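Moving the allotment notes out of the kitchen drawer

2025-04-13

I finally gave up on paper. For years I wrote down what I planted and when on the backs of envelopes, and the envelopes went in the kitchen drawer with the batteries and the takeout menus. In February I went looking for the date I started the leeks last year and found three different answers, so I typed the whole lot into Planico over two evenings.

It is a plain planner program. You make a bed, give it a name, and add lines to it. I have eight beds and named them after nothing in particular, just north one, north two and so on. The free version lets you keep 200 entries. I was over that before I got to the beans, so I paid.

What I wanted most was the frost dates. The plot is on the Flaltbridge side of the hill and runs colder than the town, and the dates on the seed packets are no good for it. Going by my own notes, I should wait two weeks longer than the packet says for anything tender. I had been doing that by feel anyway, except with squash, which I put out too early every single year and then have to buy again.

The other thing the notes showed was how much I spend on compost. I'm not going to put the figure here. Hanne Honkanen has the plot next to mine and makes all her own, in a row of bins she built from old doors, and she has offered me the use of one. I will probably say yes.

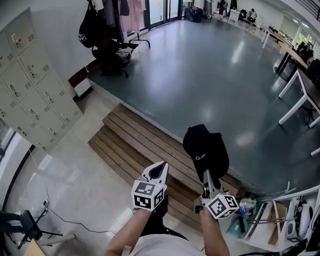 Potatoes are in as of this week. I went with the same earlies as last year and put them in north two, where the onions were. The soil there is still heavy a spade's depth down, so I dug in leaf mold first and left the rows a bit wider. The peas are up under the netting, a little thin at one end, and I have sown more in the gap.

Still to do: fix the gate latch, move the rhubarb (it should have been done in the fall), and decide about the plum. It has fruited once in all the time I've had it. Hanne says to give it one more year, but she said that last year too - I have it in the notes now.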